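Chraibi Party and Display Goods
Progress report to Juteo, covering the period to the end of August
Prepared by Souad Younis

Stock and storage

The second storage unit at Barkurum has been in use since the start of the period. It passed its licensing inspection on the first visit, with one point raised: the sign on the inner door was too small. Karim Ragab has replaced it. We can now hold enough stock for the autumn without taking weekly deliveries, and the supplier has agreed to 2 larger drops in place of the smaller ones we had last year.

The smoke and sparkler lines arrived on time. The large barrage boxes did not. Cernatico has told us they are held up at the port and has given us a new date in the first half of October. If that slips again we will buy from our second supplier at a higher price. I would need your agreement before doing so, as it would come out of the contingency money.

Shop and sales

The shop floor has been changed round so that the counter faces the door and all fireworks are behind it. Customers choose from empty display boxes and a printed list. Živko Atanasov wrote the list and has put noise level and safe viewing distance next to every item. Staff say they get fewer repeat questions, though the list needs a larger typeface and will be reprinted.

Low-noise items sold better than planned over the summer, mostly for weddings. We took 300 advance orders against a target of 280. The extra 20 were nearly all for low-noise packs, so I have moved part of the budget for rockets across to these. 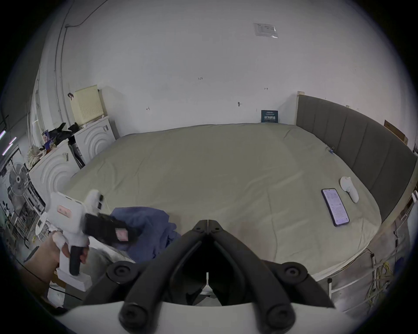
Grippers and the bed with its plain sheet.

Website and ordering

The click and collect page opened in July, later than we said in the last report. The delay was in the age check, which let people past the first screen without a date of birth. It has been fixed and tested. Collection is in person only, with proof of age shown at the counter, and we have no plans to offer delivery.

Two faults are still open. The basket empties if a customer goes back to change a collection time, and the price list on the phone version shows last year's multi-buy offer. Taha Younis is dealing with both and expects to finish before the autumn season starts.

Staff and training

Constanza Zapata has joined for the season and will run the collection desk. All 3 seasonal staff have done the storage and handling course. Refresher training for permanent staff has been put back to September, as the trainer was not free.

Spending

Shelving and the fire doors came in under budget. Electrical work at the unit went over, as the old lighting circuit had to be taken out completely. The two nearly cancel out and I am not asking for any change to the total.

Next period

Reprint the product list. Close the two website faults. Confirm the barrage delivery with Cernatico and report back to you as soon as we have a firm date. The next claim form will come with the September invoices attached.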